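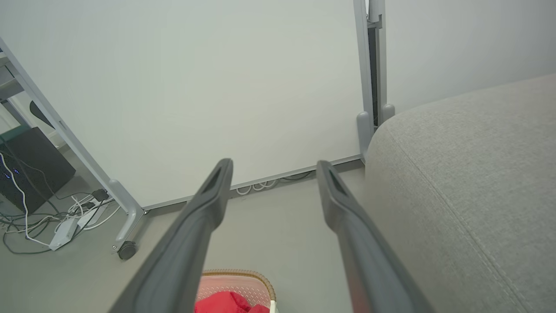 3.2 Soft seating, movable boards and the things that gather near them

The second part of our study turns from the kitchen and the hallway to the shared sitting area, and we should say at the outset that we grew rather fond of this part of the work. People tend to think of a sitting room as a place where very little happens, and when we first asked residents in May to tell us about theirs, most of them talked for a minute or two and then drifted back to the kitchen. The diaries told a fuller story. Of the 821 entries we collected for the Renow project, a good many mention a sofa, a footstool or the patch of floor beside one, and nearly always in connection with clothing that had been taken off, put down and left for later.

We use the word "resting" for clothes in this in-between state, borrowing it from Isla Morrison, whose notes on the Goltenero apartments shaped much of our early thinking. A resting garment is neither in use nor put away. It might be a sweater laid over the arm of a couch on a mild evening, or a shirt that slid down to the floor when somebody stood up to answer the door (one diarist called this place "the low shelf," and we have been calling it that ourselves ever since). The building at Goltenero dates from 1927 and has deep closets off every bedroom, and yet the residents there reported as many resting garments as those in the much newer rooms at Prondia, where closets are shallow and few.

What did seem to matter was upholstery. Soft furniture invites people to set things down in a way that a hard chair does not, and where a sofa stands close to a wall or a movable panel, the floor next to it becomes a kind of pocket. Things that land there are out of the walking path, so they bother no one and they stay. Residents described finding scarves, single socks and children's sweatshirts in such pockets, sometimes long after they had given up looking. Boards on wheels add a wrinkle of their own – they are rolled aside to make room and then left standing wherever they happened to stop, and a new pocket forms at their feet.

Picking such a garment up is a small task, and we had not planned to give it much space. Our diarists felt otherwise! They wrote at length about the moment of lifting a bunched piece of clothing and not yet knowing which end was which, and about the little shake or turn by which a sleeve or a hem is found. Figure 2 shows a red garment gathered up in just this way, one portion lifted and the rest hanging in folds. 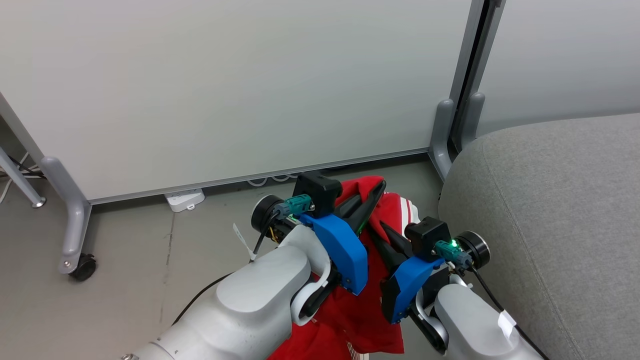
Figure 2. A bunched red garment held above a gray floor, near a gray upholstered sofa.

Cloth in this condition hides its own shape, and several residents told us that they would sooner carry it to a bed or table and spread it out there than try to fold it where they stood. Those who did fold on the spot generally used the sofa seat, smoothing with the flat of the hand and working from the collar down. In the Adugna group, where we held 30 home visits, people had a lovely habit of folding such finds loosely and leaving them on the arm of the sofa for whoever came by next. We return to this habit in Section 4, together with the question of how long a folded garment may rest before it is counted as put away.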